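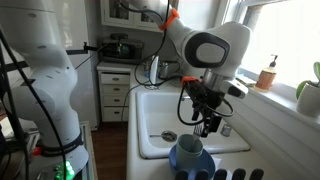
Places > Coast and Country > Towns and Districts > Stundthorpe

Stundthorpe is a small market town and former fishing port on the estuary of the River Dallo. It had a resident population of 3,501 at the last local count, a figure that rises considerably during the summer season. The town is divided by the river into two parts, Upper Stundthorpe and the Staithe, which are connected by a road bridge and by a footbridge further downstream.

Orientation

The railway station lies at the northern edge of Upper Stundthorpe, a ten-minute walk from the Market Place. Most shops, both banks and the visitor information point are found on or near Lambert Street, which leads downhill from the Market Place to the road bridge. The Staithe, on the southern bank, contains the old harbour, the sailing club and the greater part of the town's holiday accommodation. Visitors arriving by car are advised to use the long-stay car park off Mill Lane, as parking in the Staithe is restricted to residents between Easter and the end of September.

Accommodation

Accommodation is mainly in the lower and middle range. The Lambert Arms, a former coaching inn, is the largest hotel and the only one with a lift. Guest houses are concentrated along Harbour Terrace, and self-catering cottages are let by the week in the lanes behind it. The camping ground at Brutura, a hamlet to the east, has 9 pitches with electricity and a larger field for tents. It closes in February for maintenance.

Places of interest

The parish church of St Botolph dates largely from the fifteenth century. Its tower is open on Saturday afternoons in summer and gives a clear view across the salt marsh. The Custom House, on the quay, holds a collection of charts, ship models and fishing gear assembled by the local historian Elsie Clegg. Admission is free.

The Dallo Path follows the northern bank from the footbridge to the river mouth. It is level and surfaced as far as the bird hide, after which it becomes muddy and may be covered at spring tides. In winter the marsh supports roughly 2,000 wading birds.

Food and drink

There are several cafés in the Market Place and two fish restaurants on the quay. Evening choice is limited outside the summer months, and most kitchens stop serving at half past eight. A general market is held every Thursday.

Transport

Trains run hourly to the county town, with a reduced service on Sundays. Bus 602 links the station, the Market Place, the Staithe and Brutura, but does not run in the evening. A passenger ferry crosses the river mouth in summer, subject to tide and weather.

Last updated: Tuesday, November 1, 2022

Comments

Terence Lightfoot: The 602 no longer stops at the sailing club. You need to get off at Harbour Terrace and walk back.

Ching-wen Yang: Very useful, thank you. We did the path with a pushchair and had no trouble up to the hide.

Radka Kolev: Could someone add whether the Custom House opens in winter?

Poppy Nuttall: Radka, weekends only when we went, and it shuts for lunch.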